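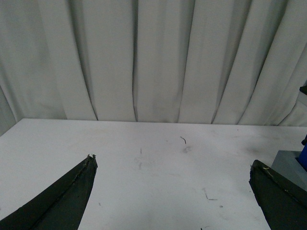 *Rarkon pleated curtain, pale gray-white, behind a white table*

**Rarkon Room Divider Curtain – item 2605**

Back in stock since February. Plain fabric, no print, hangs in long soft folds. Sold per panel, hooks included, track NOT included (see below).

Good for:

- splitting a shared office or studio
- hiding shelves, coats, the boiler
- changing areas, market halls, school stages

**Sizes and price**

- Standard drop, 54 in wide per panel – $157 a pair
- Custom drop – ask first, we cut at the Tivcombe shop
- Extra hooks, bag of 20-something, free if you ask nicely at checkout

Order double the width of your track if you want proper pleats. One panel stretched flat looks like a bedsheet. People do it anyway and then they ring us.

**Measuring**

Measure from the track, not the ceiling. Measure both ends, floors in old buildings are never level. Send the smaller number. If its going behind a desk or table tell us in the notes and we can leave the hem open for you to finish at home. 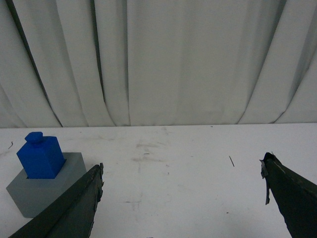

## Track and fittings

Gallardo ceiling track fits, so does most standard hook track. Wire does not – too much sag. Screws are in the track box, wall plugs are not. Two people for the long lengths please.

## Washing

Cool wash, no bleach. Take the hooks out first!! Hang it back up damp and the creases drop on there own. Iron on low if you must, from the back. Do not tumble dry, shrinkage is not covered.

## Delivery and returns

Husville and Tivcombe – our own van, no vans on Sunday. Everywhere else by courier, 2 boxes if you order track as well and they don't always turn up together. Wait a day before emailing.

Returns OK on standard drops, unhung, in the bag. Custom cuts no, sorry.

Questions about sizes – Armindo Brandão at the Tivcombe shop, mornings best. Have your track length ready.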